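Drorkaden Robotics Club – your questions answered

We've had a lovely pile of emails since the open night, so we've gathered the ones that keep coming up.

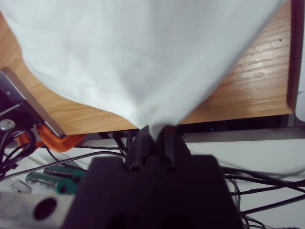
Does my child need any experience?
None at all! Plenty of our members had never picked up a screwdriver before they joined, and they're soon arguing happily about code with everybody else.

What are they working on this term?
Cloth folding, for the Lauritsen Cup in September. It sounds simple until you try it – fabric flops about and never lands the same way twice, so there's a good deal of patience (and giggling) involved.

When do you meet?
Fridays at 4 pm in the Puretti Street hall. Juniors finish at 5.30, seniors stay on until 6.30 or whenever the pizza's gone.

What does it cost?
$400 for the year, parts included. Families with two or more kids enrolled pay $700 all up, and you're welcome to pay by the term.

What should they bring?
Closed shoes, a water bottle and a jumper, as the hall gets chilly. Long hair tied back, please.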